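Section 3: Sorting loose bricks by colour

Applies to the Tarnance brick set, all sizes, used with the Vekuma open bins.
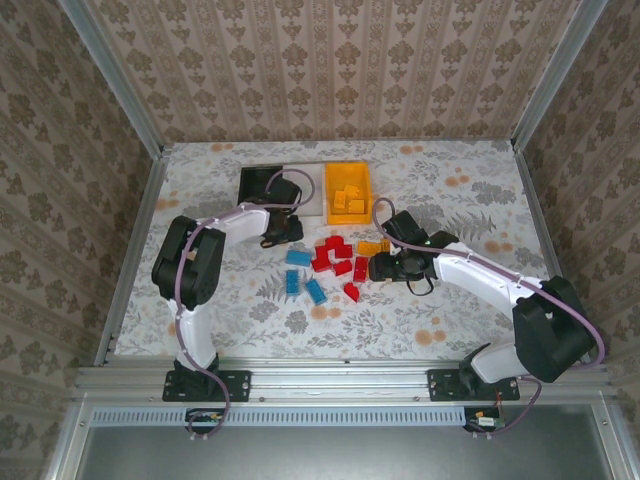

3.1 Before you start

Lay a printed or plain cloth over the table and smooth it out from the middle. A cloth keeps the bricks from sliding and cuts down the noise. Patterned cloths are fine, but small orange or yellow flowers can hide a brick of the same colour, so choose a plain one if you find this tiresome.

You will need:
the mixed bricks
three open bins
a tray or box lid for odd parts
a soft dry cloth

Note: The bins have no lids. Lids for storage are sold separately under the Falent name and fit all bins made to the same pattern.

3.2 Setting out the bins

1. Stand the bins side by side in a row along the far side of the table, with the open tops facing up.

2. Leave the middle of the table clear for the bricks.

3. Decide which colour goes in which bin before you pick up the first brick. Where you can, match the bin to the brick: yellow and orange shades in the orange-yellow bin, for instance. Red bricks have no bin of their own colour in the standard set and may go in either the black bin or the white-grey one.

4. If several people are sorting, write the choice on a slip of paper and leave it where everyone can read it.

Caution: Do not stand the bins on a folded edge of the cloth. They tip easily when empty.

3.3 Sorting

1. Tip out a small heap of bricks in front of the bins. One double handful is enough. The full set holds 234 bricks and will not fit on most tables in a single layer.

2. Spread the heap with the flat of your hand until no brick lies on top of another.

3. Pull apart any bricks that are joined. Use the brick separator for thin plates. Do not use a knife or your teeth.

4. Take one colour at a time, and start with whichever there is least of. It clears the table sooner.

5. Place the bricks in the bin. Dropping them from a height makes them bounce out again.

6. Long and short bricks of the same colour go in the same bin at this stage. Sorting by length is covered in Section 4.

7. Look over the cloth, lift the corners and check underneath. Then tip out the next heap.

Note: Fill each bin to no more than 70 per cent. Bricks lie at all angles and a full bin sheds them when it is carried.

3.4 Odd parts

Put wheels, hinges, clear pieces and anything from another maker in the tray. Sarmiento bricks look much like Tarnance bricks but grip less firmly, and should be kept apart if you plan to build anything tall.

Wipe dusty bricks with the dry cloth. For sticky ones see Section 6, Washing.

Caution: Small parts. Keep the tray and the bins out of reach of children under 3.

3.5 Putting away

1. Carry the bins one at a time, with a hand under the base.

2. Gather the cloth by its four corners and shake it over the tray, so that any stray piece is caught.

3. Store the bins on a low shelf away from radiators and direct sun. Orange and yellow bricks fade first.

For collections of more than 1000 bricks, use a second set of bins and sort in two sessions.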